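From: Nadja Kälin
To: handheld-grippers list
Subject: Re: Left gripper drops out mid-take, pose jumps afterwards
Time: 16:42

Imad Jaber wrote:

> Has anyone else had the left unit stop reporting finger width in the
> middle of a take? We have two pairs here at Vornville. On one of
> them the left side freezes at whatever opening it had, the light on
> the cube stays green, and when the signal comes back the position
> has jumped sideways by a good bit. The right side is fine.
> Recording carries on as if nothing has happened, so the first we
> know of it is when somebody opens the file.
>
> I have swapped the cable once. Firmware is whatever came with it.
> Dima thinks it is the lighting. I don't, but I can't prove it.
>
> Imad

Hello Imad,

Yes, we had this in September, and it cost us a fair amount of data before we understood it. I think you have two faults that look like one. We did, anyway.

The first is the width signal. On our left unit the thinner cable comes out of the grip and was tied down along the operator's shirt with very little slack. When the arm reached forward past a certain point, the plug was pulled a few degrees out of line. It didn't come out. The power contacts held, so the green light stayed on, but the data line went. The logging software then repeated the last good value until it saw a new one. Shadi Issa found it by sitting at the table and bending the cable by hand with the live plot open. It took five minutes, after we had spent most of a week reading logs.

I would not rule out your replacement cable. Ours failed with a new one too, as the strain was at the plug and a new cable was tied in the same way.

The second fault is the position jump. The tracking on our setup takes the marker cube on each gripper as the reference. If the operator turns the wrist so that the cube is seen almost edge on, the solver can settle on the wrong answer for a few samples. Normally the filter throws those out. When the width signal has dropped, though, our version of the recorder marks the whole packet as stale and restarts the filter when it returns. The restarted filter has no history, so it accepts the first pose it gets, right or wrong. That is your sideways jump. It is also why it only shows up on the side with the bad plug.

So Dima Khalaf may be partly right about the lighting. Glare on the cube made the wrong answers more common for us, especially with a white table and a shiny floor. It did not cause the dropout, and turning the lamps down didn't cure it.

What we changed:

1. Slack in the left cable. We now leave a loop at the wrist and fix it to the sleeve, with nothing tied below the elbow until the operator has reached to the far side of the table and back.

2. The recorder stops the take if either width value is unchanged for 200 samples while the pose is moving. This gives a false alarm now and then when someone carries an object a long way with a steady grip. We put up with that.

3. The filter keeps its history across a dropout. Nicanor Fuentealba wrote the patch and can send it to you. It applies cleanly to the Gravoten branch. On the Jomon branch you will have to move one header by hand.

4. The green light is no longer used as a check. It tells you there is power and nothing else. We had it in our start-up list as "units ready", and that was our mistake.

As to the data, we went back over 900 takes and looked for stretches where the left width was flat and the hand was moving.

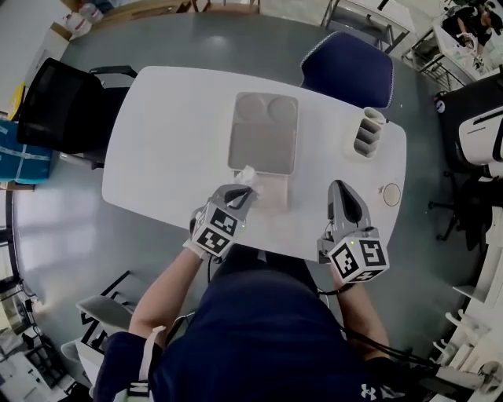
The soft items were the worst. With a rigid block, a frozen width value is easy to spot, as the fingers can be seen to open and the number does not follow. With a tissue the fingers are nearly closed for most of the take, so a frozen value and a real one look much the same until the release. We nearly passed a whole batch of tissue takes for that reason. If you have any of those, check the release first and work backwards.

We did not try to repair the affected takes. Shadi wanted to estimate the missing width from the video and I agreed to a small trial, but the error was too large near closing, where it matters most. They are kept in a separate folder and left out of training.

One safety point, which I should perhaps have put at the top. A policy trained on the bad takes was replayed on our arm before we knew about any of this. The arm held the left gripper shut, then moved sideways quickly at the moment it ought to have let go. It hit the edge of a tray and tripped the force limit. Nobody was within reach and nothing was broken, but the speed cap had been raised that morning to save time. It is back where it was, and it now needs a second person to change it. If you have replayed anything trained on that left unit, please stop until you have checked the files.

Could you let me know which recorder version you are on, and whether the freeze comes when the arm is stretched out? If it also happens with the hand close to the body, then it is something we haven't seen, and I would like a copy of the log. Mohammed has a spare left unit with the older plug if you want to compare. The older one sits deeper and we never got it to fail.

Regards,
Nadja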